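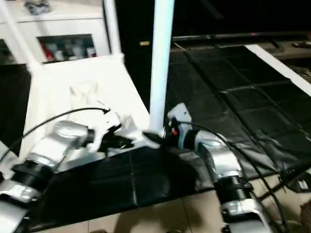 双臂在白色立杆旁作业，两只夹爪的指尖几乎碰到一起，我们要查的问题就常出在这种姿态里。

Brolto 双臂平台故障复盘小组招人：故障分析工程师、测试工程师，另招短期参与者

发布日期：2021年9月18日
工作地点：苏州，到岗办公（数据分析部分可以远程）
用工形式：全职两名，短期参与者若干
联系人：Genji Noguchi

先说事情的起因

今年3月，我们的双臂平台 Brolto 在做一次很普通的双手协作任务时，左右两只夹爪撞上了。当时两臂都要伸到桌面中间，一只扶住物体，另一只从侧面递过来。规划器给出的轨迹没有问题，仿真里回放了很多遍也都通过，可是实机上右臂比预定位置多走了一截，指尖顶住左侧夹爪的外壳，力矩保护过了一会儿才触发。没有人受伤，左侧夹爪的指座裂了，腕部的一根线缆被扯松，项目停了两个星期。

我们最初以为是标定漂移，重新标定以后跑了三天，一切正常，大家都松了口气，第四天又撞了。这次轻得多，只在外壳上留了一道印子，但是它把“标定漂移”这个解释推翻了。后来我们把日志一段一段对齐，发现两只手臂的时间戳在某些情况下会错开，一侧控制器以为自己拿到的是对方的最新位置，其实是旧的。什么情况下会错开，我们现在只能说出一半。换线缆之后有改善，关掉一路图像之后也有改善，两样都恢复原状，又不一定能复现。

这种问题真的很迷人（写这句话的人已经为它熬了好几个晚上，仍然这么觉得）。它横跨机械、走线、驱动、通信、规划，哪一层的人单独看都觉得自己这层没毛病。我们决定专门成立一个小组，把它查到底，顺便把整套双臂安全机制重新做一遍。所以有了这份招聘。

小组现在的情况

目前四个人。Genji Noguchi 负责整体，他以前做过多年伺服驱动，看波形比看文字快。另外三位分别管控制软件、机械结构和现场测试。我们和做仿真工具的 Najafi 团队共用一个测试间，他们人很好，也很会挑毛病，仿真与实机对不上的地方我们每周坐下来一起过一遍。

内部的日志回放工具叫 Pitata，界面很丑，功能很实在：可以把两臂的关节位置、电流、夹爪开度和相机画面拉到同一条时间轴上，一帧一帧地看。它还有不少缺陷，比如日志一长就卡，导出的时候偶尔丢掉最后一段。你来了以后可以尽情改它，真的，我们盼这一天很久了。

岗位一：故障分析工程师（一名）

你要做的事情：
接手两次碰撞的全部日志，独立重做一遍分析。我们不会先把结论塞给你，等你写完初稿再对照。
设计复现实验。现在的复现率太低，改一个参数要等很久才知道有没有用。
和控制软件的同事一起改时间同步，包括过期数据的判定，以及判定为过期之后手臂该怎么办：减速、原地停，还是退开。这件事组里还在吵，欢迎你加入。
写故障报告。报告要让没到过现场的人看得懂，时间、动作、判断依据都要写清楚，不确定的地方就写不确定。

希望你：
有机器人、数控、汽车电子或者类似行业的排障经验，三年左右即可，特别会查问题的应届硕士也欢迎来聊。
熟悉 Python，能读 C++，不怕看别人留下的老代码。
了解至少一种实时总线，知道抖动和延迟是两回事。
有过“查了很久，最后发现自己一开始就想错了”的经历，并且愿意讲给我们听。面试时一定会问。

岗位二：双臂测试工程师（一名）

你要做的事情：
负责日常实机测试，包括上电检查、线缆检查、夹爪检查和测试后的记录。
维护碰撞测试用例。现有46个用例，其中不少是事故之后匆忙补上的，名字起得乱，有几个内容重复，需要你整理。
走线改造。两臂靠近时外露的线缆会不会被带到、会不会受拉，需要一个一个姿态去看，这部分工作很细，也很要耐心。
碰到异常时叫停。测试工程师有权停掉任何一次运行，项目经理在场也一样，停完再讨论。

希望你：
动手能力强，会压端子，会用示波器，装拆夹爪不怵。
能看懂急停回路图。
做记录的习惯好。我们吃过亏：第一次碰撞前一天，有人换过一根线，表里没写，为此多查了四天。
学历不限，大专、本科都可以，有产线设备维护经验的朋友请一定投。

短期参与者：双臂安全观察

除了全职岗位，我们还想请30位没有机器人背景的朋友来参加一次观察活动。原因很简单，我们自己看手臂看得太久，眼睛已经钝了。上次请隔壁公司的一位会计坐下来看回放，她在两臂接触之前就说“右边那只不太对劲”，而我们几个人谁也没看出来。

活动内容：在隔离区外观看双臂运行，同时看一部分历史回放，觉得动作奇怪、让人紧张或者想喊停的时候按一下手里的按钮。结束后有一段访谈，聊聊你为什么按。
时长：每人一次，70分钟，中间有休息。
酬劳：每小时的单价统一，面谈时书面告知，当天结清。
要求：年满18周岁，视力或矫正视力正常。光敏性癫痫患者请不要报名，部分回放会快速切换画面。
安全安排：参与者全程不进入手臂活动范围，现场有测试工程师值守，急停按钮在值守人员手边，你手里的按钮只做记录。随时可以退出，酬劳照付。
数据使用：我们只保存按钮时间和访谈文字，姓名另外存放，不会和记录放在一起。

待遇与工作方式

全职岗位薪资按经验面议，第一次通话就会告诉你区间，不会拖到最后一轮。五险一金按实际工资缴纳，年假从入职当年起算。实机测试安排在白天，晚上不单独留人跑双臂任务，这是3月之后定下的规矩，赶进度也不破例。
小组另有每人每年2000元的买书和工具费用，买什么自己定，留好发票即可。
工位在测试间隔壁，手臂跑起来能听见。有人嫌吵，我们倒是靠声音抓到过一次减速器异响！

应聘流程

第一步，发简历，并附上一段你查过的故障，一页以内。格式随意，请去掉原单位的保密内容。
第二步，电话聊半小时，由组里的同事打给你。
第三步，来现场。分析岗会拿到一份真实日志和一台装好 Pitata 的电脑，测试岗会和我们一起做一轮上电检查。没有算法题。
第四步，和 Genji 谈，一般当周给答复。不合适我们也会写信说明原因。

几个常被问到的问题

没接触过双臂可以吗？可以。单臂、机床、电梯、包装机的排障思路都用得上。组里管测试的同事原来在 Anik 修输送线，现在是我们当中找松动接头最快的一位。

故障查完以后小组会解散吗？不会。双臂安全机制的工作已经排到了后年，另外还有单臂平台的一批旧报告等着重看。

报告会公开吗？第一次碰撞的报告整理好以后会放到公司网站上，包括我们判断错误的那几段。第二次的还没写完，也许就由你来写。

远程怎么算？分析岗每周可以有两天在家处理数据，测试岗需要到场。

报名方式

全职岗位请在本页下方提交材料，标题写“姓名＋岗位”。短期参与者请填写报名表，选好两个方便的时段，我们按先后顺序联系，满额后转入候补名单。对岗位拿不准的，两个都写上也行，电话里再商量。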